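4. Importing your series into the Prondeck story bible

This section covers moving an existing fantasy series into Prondeck: characters, places, timelines and whatever you have been calling your magic system. The sales page says it takes an afternoon. Set aside longer.

Before you start

Save every manuscript as a separate file, one per book. Prondeck claims to read a combined file and split it by title page. In our tests it split the second Grurkeo novel at a chapter that opened with a letter, and then listed the letter's sender as the author.

Caution: importing overwrites any story bible already in the project. There is a warning, but it appears after the button has been pressed.

4.1 Running the import

1. Open the project and choose Bible, then Bring In.
2. Add the books in reading order. If you have a prequel, add it where readers meet it and fix its dates later (see 4.3).
3. Set Name Sensitivity to 2. The default setting treats any capitalised word as a person, so you will get an entry for Midwinter and another for Sire.
4. Leave Guess Relationships switched off. It decides that two characters are related if they share enough scenes, and in a romance that is the last thing you want.
5. Press Begin and wait for the list of entries.

Note: the import stops at 3,000 entries. It doesn't tell you it has stopped. If your list ends on exactly that number, raise the sensitivity setting by one and run it again.

4.2 Checking names

Go through the character list by hand. The Merge Similar tool promises to spot spelling variants, and it does spot some. It also offered to merge Larel, a river city, with Larel's Heir, a sword.

1. Sort the list by First Appearance.
2. Open each entry that has only one mention and delete it or keep it.
3. For shapeshifters, make one entry and put the other form under Also Known As. Two linked entries look tidier, but the link is lost on export.

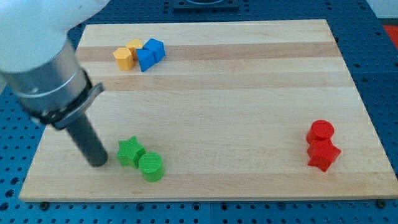 4. Lock each entry when you are happy with it. Unlocked entries can be changed by the next import.

Venla Vainio, who tested this section with her Harju trilogy, ended up with 38 entries for a single dragon, most of them insults. She recommends searching for "the beast" before anything else.

4.3 Fixing the timeline

Prondeck builds a timeline from phrases such as "three days later". Treat the result as a rough draft.

1. Open Timeline and choose one event you are certain of.
2. Right-click it and choose Pin.
3. Work outwards from the pin, correcting the gaps by hand.

Immortal characters need an age typed in. Anything over 200 is flagged as a mistake in red. You can ignore the flag, but you can't turn it off. Nelli Lehtinen asked support about this in October and was told the limit was under review.

Note: prophecies are filed under the date they are spoken. To move one to the date it comes true, copy it and delete the original.

Save a copy of the finished bible as plain text before going on to section 5.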